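Learning to sleep in a small town

When I moved to Soncombe I thought that the quiet would make me sleep like a stone. I came from a flat above a tram stop, where the first tram passed at 4 in the morning, and I had slept well there for years. In Soncombe I lay awake.

I think now that my ears were waiting for something. In the city there is always a sound under the other sounds, and you rest on it like on a mattress. Here I heard the fridge, then my own watch, then a sheep very far away. The first month I slept perhaps five hours each night, and in the day I put salt in my tea and lost my keys 2 times in one week.

I tried what everybody tries. I stopped coffee after lunch, which made me sad but did not make me sleepy. I bought a heavier blanket. I tried an app called Wavo, which plays rain and waves, but the rain begins again from the start every few minutes, and once I had noticed the place where it begins again I could only wait for it. I removed it on a Monday and felt better already.

What helped me was rather boring. I go to bed later than I want to, and I get up at the same hour also on Sunday. I walk in the morning before I look at any screen, up the lane to the chapel and back, about 75 minutes if the gate is muddy. And I keep the window open by the width of my hand. The air is cold, but there is a stream behind the houses and I can hear it if I lie on my left side.

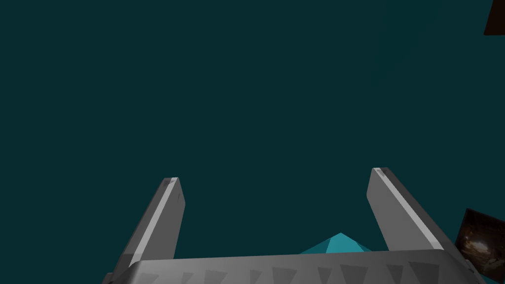
A reader from Mahawong wrote to me that for her the open window was a mistake, as the birds there start long before the light, and she sleeps with a small fan turned to the wall instead, even in January. I had not thought about birds. In Soncombe they are still polite at this time of the year, so I will see in spring if I must buy a fan too.

Last night I slept until ten past six and did not hear the sheep.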